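Stovedcombe Complaints Record: README

Reading time: 2 minutes

Hello, and thank you for stopping by. If you found us through the newsletter, welcome, and if you got here by searching for your own town's name, I hope you find what you came for (and please write to us if you don't).

This folder holds 265 complaints made by residents of Stovedcombe about the way they were treated by the town police, along with whatever answer the department sent back. Stela Nedelcu and I began collecting them when a neighbor of hers asked what had become of a complaint he filed over a traffic stop, and no one at the front desk could tell him. We went looking for his letter and ended up reading everyone's.

Each complaint has its own line in the main table, with the month it was filed, the part of town, the kind of conduct described, the outcome, and a short summary in plain words. I wrote most of the summaries myself and Stela checked them against the letters. She is a good deal stricter than I am, and where we couldn't agree on what a letter was saying we quoted it and left it at that.

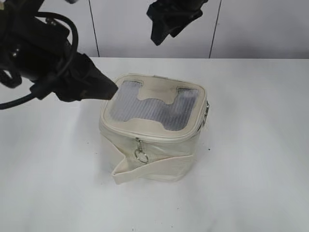 A few words about the outcomes, which are the part people write to us about. The department uses the term "closed" for nearly everything, so we split it up. "Answered" means the resident got a letter that dealt with what they had raised. "Acknowledged" means they got a letter saying the complaint had arrived and nothing further. In 47 cases there is no reply in the file at all, and those are marked "none found." Please don't read that as proof that no reply was ever sent! Papers go missing, and we can only go by what we were given.

Names of residents have been taken out. Officers are listed by rank only. I know some of you feel strongly that they should be named, and I've gone back and forth on it myself, but many of these complaints were never looked into by anyone, and I don't think it's fair to hang a name on them.

Known problems:

- The Mandik neighborhood is sometimes filed under Troncoso in the older letters. We fixed the ones we spotted.
- 2 complaints appear to be about the same evening. We kept both.
- Dates before the move to the new form give the month only.

You're free to copy and share any of it. Just say where it came from, and tell us if you find a mistake.

Valter Strand

Related

- How to ask for your own complaint file
- Notes from the December public meeting
- The Godus letters: a reading guide
- Older versions of the table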